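This site uses cookies to measure readership. By continuing to browse you accept our cookie policy.

3.2 Surface clearing and residual items

Clearing was treated as a separate stage from wiping. Earlier work on shared break areas tends to record a table as either clean or dirty, and this hides the difference between a surface that has marks on it and a surface that cannot be wiped because things are lying on it. We coded each tabletop at the start of a clearing episode and assigned every item to one of four classes: food packaging, tableware, cleaning tools, and small flat items. The Ustdale site contributed 400 episodes and the Roltport site contributed the remainder of the 1314 episodes in the set.

Food packaging was the most frequent class at both sites. Soft snack bags were coded as packaging whether or not they still held food, as fill state could not be judged reliably from the outside once the bag was crumpled. Bowls were coded as tableware regardless of material. This rule matters for disposable bowls, which some coders first placed with packaging; Mathebula and Dogbe recoded 26 such cases after the January review. Sponges were coded as cleaning tools even when they lay among the items to be removed. A sponge left on the table has to be moved before the area under it can be wiped, and it therefore adds to clearing time in the same way as a bowl does.

Small flat items (packets, sachets, cards) gave the lowest agreement between coders. Their labels were often unreadable at normal viewing distance, and seven were entered as "unknown, flat" and kept out of the class totals.

Storage space under the tabletop was excluded from all counts. Open shelves of this kind are usually in shadow, and items kept there do not obstruct wiping. Figure 4 shows a tabletop with all four classes present and the front half of the surface clear.

Share this article | 7 shares | 0 comments

Related items
Salazar: Storage under shared tables
Travolau: A coding guide for break room surfaces
Sponge placement and wiping order

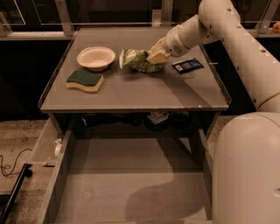 Figure 4. Tabletop with a green snack bag (packaging), round white bowl (tableware), sponge (cleaning tool) and dark navy packet (small flat item).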